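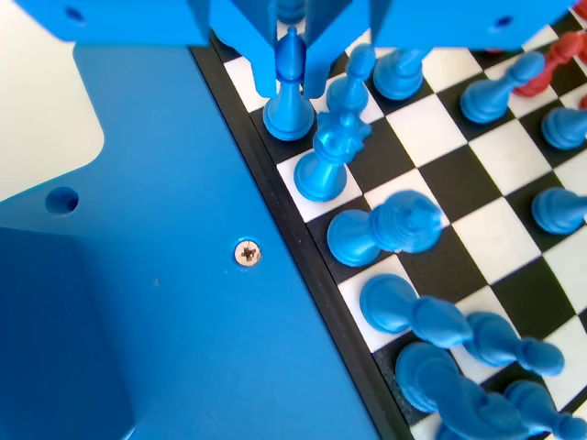

Jouko Lehtinen
2021-01-05

Sorting out the chess things this week. Going to keep notes in this thread so I remember what I decided.

The blue and red set is the one that gets used most. The board is plain black and white squares, so both colors show up fine on it.

First job was checking that every piece is there. I stand them all up on their starting squares, blue on one side, red on the other, and look for gaps. It's faster than going through a pile.

One red pawn was missing. Found it in the box for the Belay travel set, which also had two dice and a pencil in it. No idea about the dice.

The bishop is the piece people new to the game ask me about. Pointed head, narrow waist, wide base. From across the table some of them take it for a pawn. The king has the crown with the small points, and once you've seen that you don't mix it up with anything.

Somebody in Preltholm asked how tall a king should be for a normal board. I don't have a rule. I put four pawns on one square, and if their bases fit without hanging over much, the set is close enough for me.

Washing: lukewarm water, a drop of dish soap, old toothbrush for the collars and the crowns. Rinse, then leave them on a towel overnight. I don't put them in the dishwasher. I did that with a Grordale set in August and the felt came off the bottoms.

Re-felting that set took me two evenings. I traced the bases onto the back of a felt sheet, cut a little inside the line, and used white glue. Three of the rooks still wobble.

Storage. I used to throw everything into one bag. Now blue goes in one cloth bag, red in another, and both bags lie on top of the folded board. Setting up is a lot quicker when you aren't picking colors apart.

Reply to a question I got: yes, in a real game you can lay your king down to resign. Saying "I resign" or stopping the clock works too. A king that gets knocked over by a sleeve just gets stood back up, on your own time.

Still looking for a box with a hinged lid, deep enough for both bags. The Prollora one is the right length but too shallow for the lid to close. If you have one that fits, tell me which.

Next is the clocks. One of them runs slow.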